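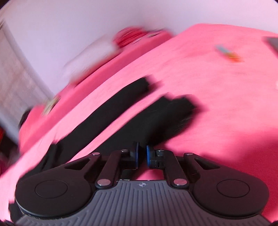 Black on pink, fingers nearly closed.

Welcome to our little gallery from the Grumitz folding project – we teach a robot to handle laundry by doing the chore ourselves, gripper in hand. We're up to 383 demonstrations now, and we'd love to reach 500!
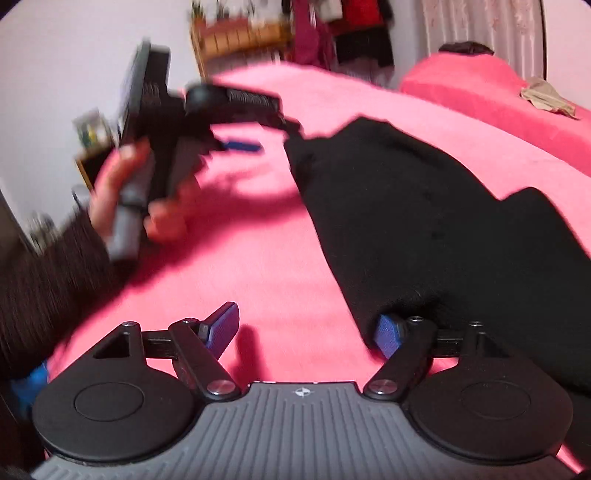

Soft clothes are a wonderful challenge, and going slowly with the grippers pays off more than we ever expected when we started in December.

One gripper, jaws open
Trousers want to be laid out flat before the first fold – skip that and the legs wander.
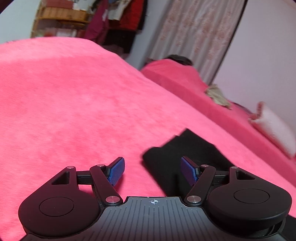 Between folds
We like to keep the jaws wide on the way in, so the cloth has room to bunch a bit. 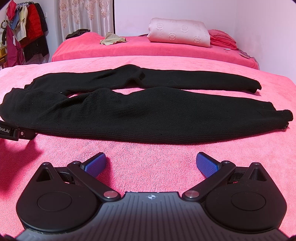
Knits are our favorites, stretchy as they are, and there are plenty more to come.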